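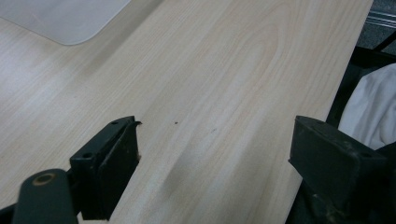
La veta clara de una de nuestras mesas de trabajo.

Quiénes somos

Bienvenidos a Tamine, la escuela de idiomas y conversación del barrio de Paredes. Si ha llegado hasta esta página, seguramente está pensando en apuntarse, o en apuntar a alguien de la familia, y nos hace mucha ilusión contarle un poco de dónde venimos (con calma, que aquí somos de hablar largo).

La escuela la fundó Temitope Garba, que llevaba años dando clases particulares de inglés y francés en el salón de su casa. Empezó con 6 alumnos, casi todos vecinos del mismo portal, y muy pronto hubo que pedir sillas prestadas. El primer local lo alquilamos en la calle Budura, encima de una mercería, y todavía hay antiguos alumnos que nos preguntan por aquella escalera tan empinada y por el olor a café que subía a media tarde.

Hoy tenemos 193 alumnos matriculados, desde niños de primaria hasta jubilados que quieren entenderse con sus nietos de fuera. Damos inglés, francés, portugués y español para extranjeros. Los grupos son pequeños y se forman después de una charla tranquila con cada persona, porque un examen de nivel dice algunas cosas, pero se calla muchas otras: si a uno le da vergüenza hablar, si estudió de joven y lo dejó, si necesita el idioma para el trabajo o simplemente le gusta cómo suena.

En clase se habla mucho. Hay gramática, claro que sí, y también deberes, aunque procuramos que sean cosas que apetezca hacer: escribir una carta, escuchar una canción, preparar una receta y explicarla al grupo la semana siguiente. De ahí nació, por cierto, nuestra cena de otoño, que celebramos cada noviembre y a la que el año pasado vinieron 80 personas, ¡con más postres que platos salados!

También cuidamos con mucho cariño la biblioteca de préstamo, que lleva el nombre de Trollard en recuerdo del gato de la primera casa. Ya pasa de los 200 títulos, entre novelas, cómics y cuentos ilustrados, y cualquier alumno puede llevarse el que quiera durante un mes. Si alguien se retrasa un poco con la devolución, tampoco pasa nada.

La secretaría abre por las tardes y las visitas no necesitan cita. Pregunte por Temitope, que casi siempre anda por el pasillo, y quédese un rato a escuchar una clase si le apetece.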